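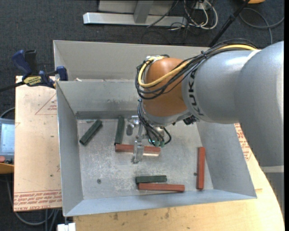
FOR IMMEDIATE RELEASE

Climeck Moves Block Sorting and Packing to Astadwood

Dark green and reddish-brown blocks now sorted and packed under one roof; open metal bins replace cardboard trays

ASTADWOOD, January 2021 - Climeck, which makes and sells small rectangular blocks for classrooms, training rooms and workshops, has moved all of its block sorting and packing to its building in Astadwood. The move brings the Trình and Venov block sets to the same room for the first time. Both sets are made up of dark green and reddish-brown blocks.

Until last November, the two sets were packed at separate addresses. Blocks went out to the second address in cardboard trays, were sorted there by color, and came back to Astadwood to be labeled and shipped. Orders that included both sets often had to wait for one half to catch up with the other. Customers who ordered extra blocks in a single color sometimes got two parcels on different days.

Under the new arrangement, blocks arrive in the packing room loose and in mixed colors. They go into open gray sheet-metal bins, are taken out by color, and are packed into boxes at the next bench. Finished boxes are stored on the shelves along the wall until they ship.

Bins in place of trays

The largest change inside the room is the switch to metal bins. The cardboard trays went soft at the corners after a few weeks of use and left paper dust on the blocks, which then had to be wiped before packing. The metal bins are swept out at the end of each shift and put back in the same spot.

The bins are left unpainted on the inside. Climeck tried a painted bin last year and went back to bare metal after the paint chipped and flakes got into the boxes. The floors of the bins scuff with use. Climeck does not replace a bin for scuffing. A bin is taken out of use if it has a raised edge, a loose seam or a dent deep enough to keep a block from lying flat.

Bins are filled lightly so that blocks can lie apart from each other. A full bin is slower to sort, and blocks at the bottom pick up marks from the ones on top.

What is in the sets

The Trình set holds 72 blocks in a single box and is meant for group use. The Venov set is smaller and holds 26 blocks. Both are sold with equal numbers of dark green and reddish-brown blocks. The colors have not changed, and new blocks can be mixed with blocks from earlier sets.

Spare blocks are sold in single-color packs of nine. These packs were out of stock for part of the fall while the move was under way. Both colors are available again.

Boxes for both sets have a new inside layout. Green blocks are packed on one side and reddish-brown blocks on the other, with a plain card divider between them. Earlier boxes were packed in mixed layers, and a number of customers told us they were emptying the whole box onto a table to check that they had received the right colors. With the divider, a short box can be spotted when the lid is lifted.

Checking blocks before packing

Each block is looked over before it goes into a box. Blocks with chipped corners, uneven color or marks on the long faces are set aside. Those with light marks are sold as seconds at the Astadwood counter when there are enough to fill a pack. Seconds are not sold by mail and cannot be reserved.

Small differences in shade between one batch and the next are normal, most of all in the reddish-brown. Climeck now boxes each set from a single batch where stock allows. Customers who are adding to an existing set and want the closest match should include the batch code from the end of their box when they order.

Orders and returns

Orders already placed are not affected by the move, and there is no need to order again. Orders for both sets will now ship together in one parcel unless the customer asks for separate delivery. Prices for the Trình and Venov sets and for spare packs remain the same.

Returns should be sent to the Astadwood address printed on the packing slip. Parcels sent to the former Venov packing address will be forwarded through the end of spring, but this adds time to a refund or exchange. Please put loose blocks in a bag before putting them in a box. Blocks returned loose in an oversized box tend to arrive with chipped corners.

Classrooms and workshops that still have the old cardboard trays can keep using them for storage. Climeck will not be making more. Empty metal bins are not for sale at this time, though we have been asked, and we will post a notice at the counter if that changes.

The counter at Astadwood is open for pickup of orders placed ahead. The packing room itself is not open to visitors.

About Climeck

Climeck has sold block sets and spare blocks for 26 years. Its products include the Trình and Venov sets, single-color spare packs and replacement boxes. The company is based in Astadwood.

Press contact: Climeck Press Office, Astadwood

###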